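Treltano Household Guidance
Care and Storage of Small Stoppered Containers

Small containers with metal caps are used in many homes for spices, salt, tea and sewing pins. They last for years when they are kept dry and handled with moderate care. The following guidance applies to bodies made of cork or unfinished wood.

Cleaning the body
Wipe the outside with a cloth that has been wrung out well. Do not soak the container or place it in a dishwasher. Stains may be rubbed lightly with a paste of baking soda and water, then wiped clean. Allow the container to dry overnight with the cap off.

Cleaning the cap
Wash metal caps by hand in warm water with a little dish soap. Dry them at once with a soft towel. On a brushed finish, always rub in the direction of the pattern. Steel wool and scouring powder leave marks that cannot be removed at home.

Choosing a work surface
Work on a level table with a smooth top. Clear away loose items and leave space between containers so that one does not knock over the next. Containers should stand upright, caps on, until each is needed.

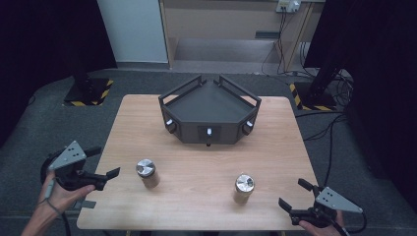 Storing between uses
Keep containers away from the stove and out of direct sun. A shelf or shallow tray is suitable, provided air can move around each piece. In November, when indoor heating begins, check wooden bodies for fine cracks. A cracked container should no longer be used for food, but may be kept for buttons or tacks. Replace any cap that has become loose.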